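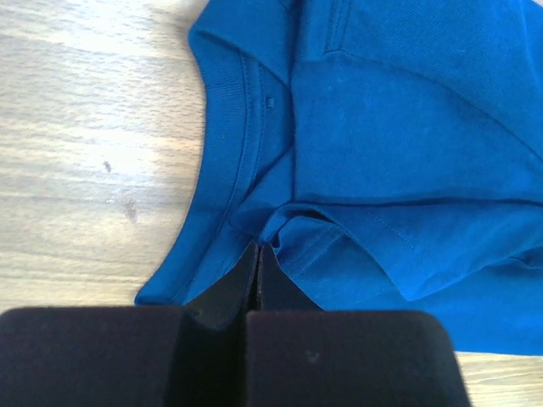

Blue cotton T-shirt on the table, bunched and folded.

Ticket: Haslam dryer stops early, error 104
Opened by: Edit Kocsis
Status: closed, fixed by owner

Hi all, me again (I'm the one who had the squeaky drum last winter). My Haslam dryer has started quitting in the middle of the cotton program. It runs happily for roughly 40 minutes, beeps, shows 104 and then just sits there with the light blinking. Restarting gets me a few more minutes and then the same beep. Clothes come out warm but clammy, and I'm back to hanging socks on the radiator like a student.

What I tried before writing in:
Cleaned the lint filter, both halves, under the tap and dried it properly.
Emptied the water tank. It was nearly full but not over the line.
Unplugged it overnight.
Smaller loads. No change at all, which surprised me!

Florian Bachmann from support wrote back the same evening and asked me to check whether the tank was seated all the way. It was. He also wanted to know if I'd moved the machine lately, and well, yes, I had, in December when we painted the laundry room. I pushed it back in by myself and was pretty proud of that.

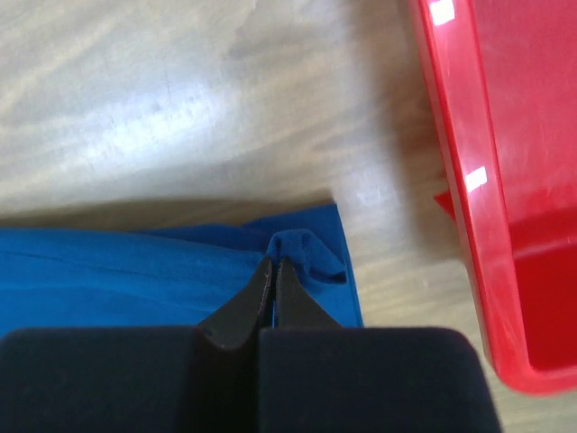
Does 104 mean the heater is broken?
On this model the code means the dryer thinks its air path is blocked, so look at the filter, the vents and the heat exchanger before you worry about the heater.

So, on to the heat exchanger. There's a little door at the bottom with two clips and behind it a gray block that I'd never once taken out in five years. You can guess. I rinsed it in the bathtub with the shower head and what came off looked like a drowned hamster. Left it to drip for the night, wiped the rubber seal, put it back. Next load ran past the old stopping point - I danced - and then quit with only a bit left to go. Same code.

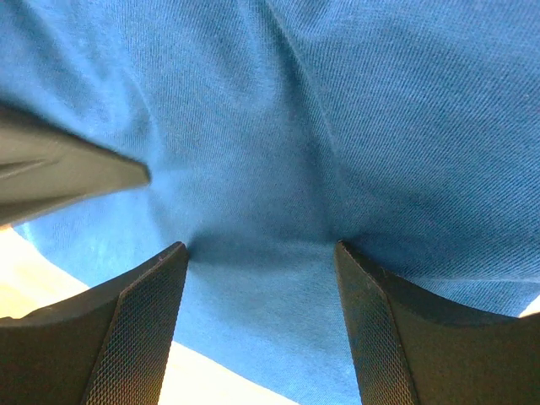

Florian's next idea was the moisture sensor, two metal strips just inside the door. Dryer sheets leave a film on them, and I use a lot of dryer sheets. He said a cloth and white vinegar, nothing scratchy. I also asked him about wrinkles while I had him, because everything had been sitting balled up in a stopped drum. Blue cloth like this, with the fine slanted weave and the creases all running in toward one spot, is the sort of thing I used to just shake out and fold. His advice was to pull it smooth by hand and hang it up right away if the cycle dies again. The strips came up shiny, by the way. The code came back anyway.

Last thing, and I feel silly. Konrad Mayrhofer, one of the regulars on here, asked what the back of the machine looked like. I dragged it out and the rear vent was jammed flat against a roll of leftover painter's plastic. Took that out, left a hand's width of space, ran a full cotton load and it went all the way to the end. I've done four loads now and no 104.

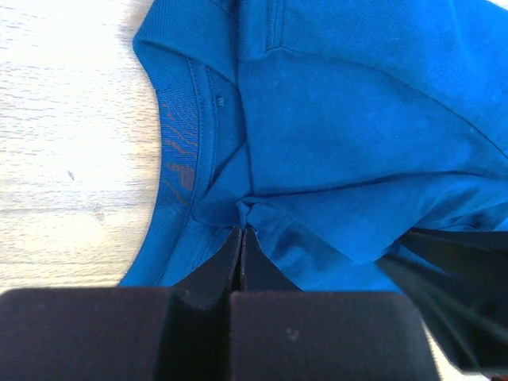

Collar of the blue T-shirt. The print inside the neck is too worn to read.

Florian, you can close this one. I still want to order a new filter though, the mesh has a small tear near the hinge. Is the part the same for the older Haslam with the round door?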